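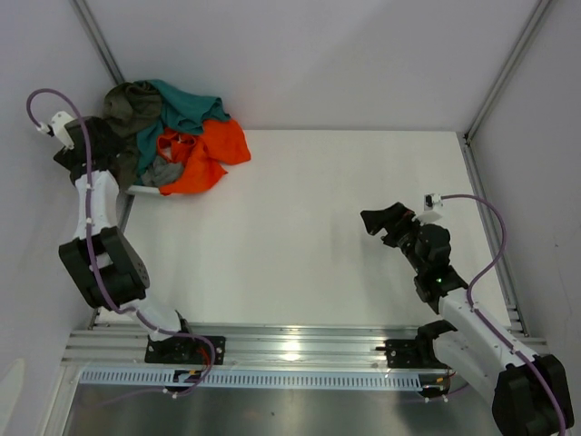 *Cloths in olive, teal and orange on a white tabletop.*

## Rendeck 82 Work Surface

The Rendeck 82 is a white work surface for textile rooms, sample rooms and packing areas. It is supplied by Tinon as a bare top, with the Brimix steel underframe sold separately.

The top has a matte finish on both faces and can be turned over when one side is worn. Edges are sealed at the factory. If the top is cut on site, seal the cut edge before use – moisture damage that starts at an unsealed edge is excluded from the warranty.

| Item | Value |
|---|---|
| Length | 2181 mm |
| Depth | 1356 mm |
| Weight, top only | 82 kg |
| Finish | Matte white, both faces |
| Part number, underframe | BX-1356 |

### Installation

Two people are needed to lift the top. Set the underframe level first, then lower the top onto the mounting pads and tighten the brackets from the center outward. Check the brackets again after two weeks. Do not drill within 82 mm of a corner.

### Cleaning

Wipe with a damp cloth and mild soap. Dye transfer from new fabric should be removed the same day; older marks may need the Þorgeirsson surface cleaner. Scouring pads leave permanent shiny patches. Steam irons must not be rested directly on the surface.

### Ordering

Tops ship flat on a pallet, and the underframe ships in a separate carton. Orders for both are held until they can leave together unless split delivery is requested. The gray version was withdrawn in July – replacement brackets are still stocked.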